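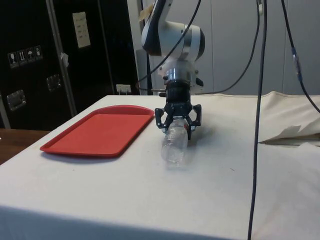
I make collecting columns for schools, the tall see-through sort that stands in the entrance hall and slowly fills up with whatever the children are bringing in. Buttons, corks, pen lids, foreign coins, milk bottle tops, I've seen all of them go in. The one on this page is the Koselance, my middle size, and it holds 17 litres. If litres mean nothing to you, think of a clear plastic water bottle with ribbed sides, the kind you can see right through, and then picture a much bigger and straighter one with a proper lid on it. I left the ribs off, mind you, as they make it a pain to read the level!

The idea is that a class can see how it's getting on. A cardboard box under a desk is fine for a week, but if your project is going to run from January until the summer holidays you want something the little ones can run up to and check every morning (and they will, believe me).

What you get
Clear column in three sections that twist together
Weighted base with rubber feet
Lid with a slot, and a second lid with a wider round hole for bulky things
Sheet of 4 blank scale strips to stick up the side
Bag of spare clips

The column weighs 758 g without the base, so an older child can carry it from room to room while it's empty. Please don't let them try it full. Buttons are fine, coins are another matter, and I'd get two adults for that.

The scale strips are blank on purpose. My first batch had litres printed on them and teachers kept covering them up with paper so they could write their own numbers in. Now you fill a jug with your buttons or what have you, count them, tip them in and mark the line. It makes quite a nice maths lesson too. A whiteboard pen wipes off, a permanent one doesn't, so have a think before you start.

Emptying it
Take the top section off first and scoop, then lift off the next. Tipping the whole thing over works, but you'll be finding buttons behind the radiator until Christmas.

Cleaning
Warm soapy water and a soft cloth. It isn't dishwasher safe and the scouring side of a sponge will scratch it.

Will it fit my old one?
If you have a Durkunier base, yes, the fitting is the same. The Wemex base is narrower and needs the Zabala ring, sold separately. Send me a photo if you're not sure which you've got.

Orders usually leave here within 17 days, a bit longer in September when everybody wants one at once.

Page last updated 2025-07-09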